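Revised handling rules for board and harness cells

Prurkis newsletter, Jul 25, 2026

Revision 2 of the Pradach handling rules applies to every two-arm cell that picks circuit boards and wire harnesses. The main changes concern tray layout, grip points and the release check.
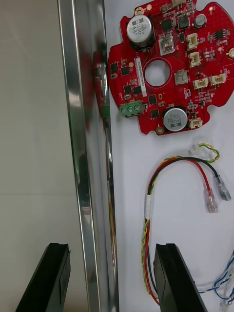
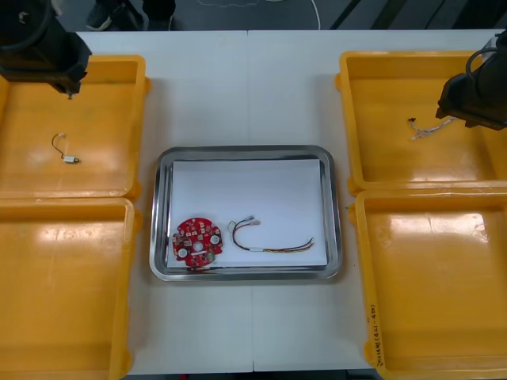 Each arm is assigned its own side of the table. The center tray is shared space, and only one arm may enter it at a time. The second arm holds outside the rim until the first reports clear. The earlier rule allowed both arms in if their paths did not cross on paper. It was withdrawn after a review of 608 logged cycles at the Ludari site.

Boards are gripped by the outer edge only. Capacitors, terminal blocks and connector headers are not grip points, even where they offer an easier hold. Harnesses are gripped on the taped or sleeved section. Lifting by a single wire or by a terminal is recorded as a handling fault whether or not damage is found.

Trays keep their position for the whole shift. If one is moved, the cell is stopped and the pick positions are taught again. Paper liners must lie flat and are replaced when creased.

The Ķēniņš cells have run under the draft for nearly 600 hours. Their fault sheets will be used to set the grip force limits, still open in section 432. Until then, the limits in the previous revision stand. Comments on the draft limits are accepted until November and should quote the section number and the cell type.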